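Scoop arm tips the lollipop before it reaches the jar

Senad Grgić
Thu 15 July
I'm building a two-arm setup in the shed. One arm holds a clear plastic scoop and is meant to drop a lollipop into an open jar. The other should hold the jar steady. Sticks catch on the rim about half the time. Servos are Pemura, controller is a Golob board.
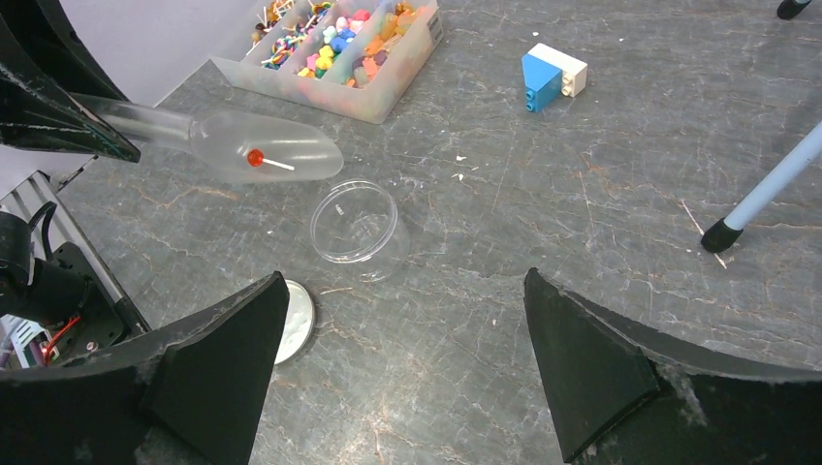 View from the wrist camera on the second arm, lollipop in the scoop.

I've slowed the wrist down to 200 steps a second and it hasn't helped. Would a wider jar be the fix, or is it my approach angle?

Áine Cullinane
Angle, I reckon. Bring the scoop in over the centre of the jar and only then roll the wrist. I'd also load it so the candy goes in first and the stick trails. Give your fingers a wipe while you're at it, dust makes them slip on smooth plastic. Mine needed up to 2 mm more closing travel before the handle stopped turning.

Milovan Vukadinović
wider jar. did the same on mine, no trouble after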